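4.2 Grasp planning in simulation

We tested the Genura planner in a simulated dining room before moving to hardware. Each of the 200 runs starts from a new table layout, and the planner gets up to 800 ms to return a path for both arms. Object poses come from the Witov tracker, which updates at 90 Hz. Candidate grasps that pass too close to another object are dropped first - this keeps the search small on a crowded table. The arms are planned together, with the left arm given priority over the tabletop.

Figure 9. Robot view of one layout, with the left gripper over a white plate and the right gripper open above the floor. 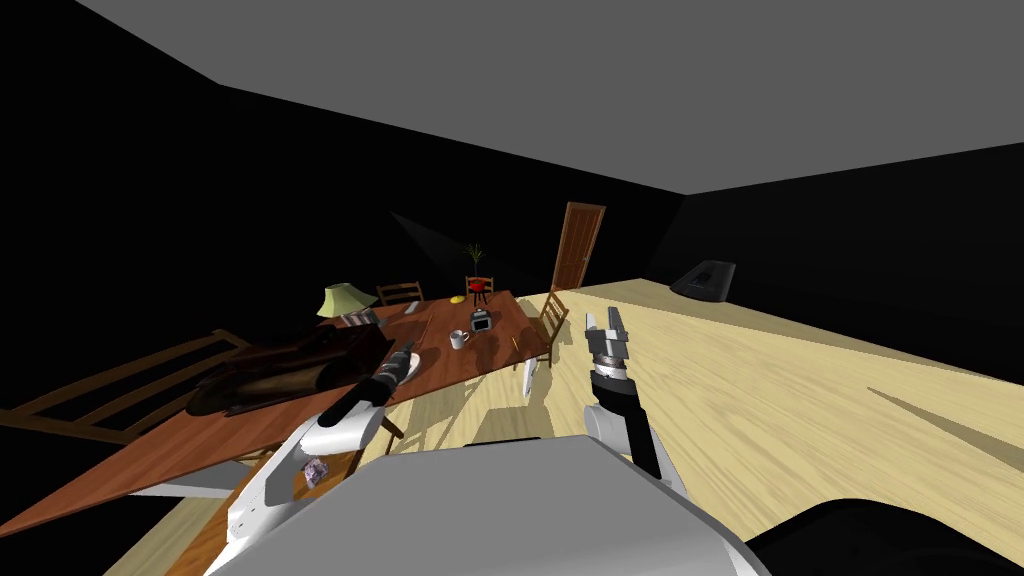

4.3 Controller settings

Both arms use the Clunder joint controller with the same gains in all runs.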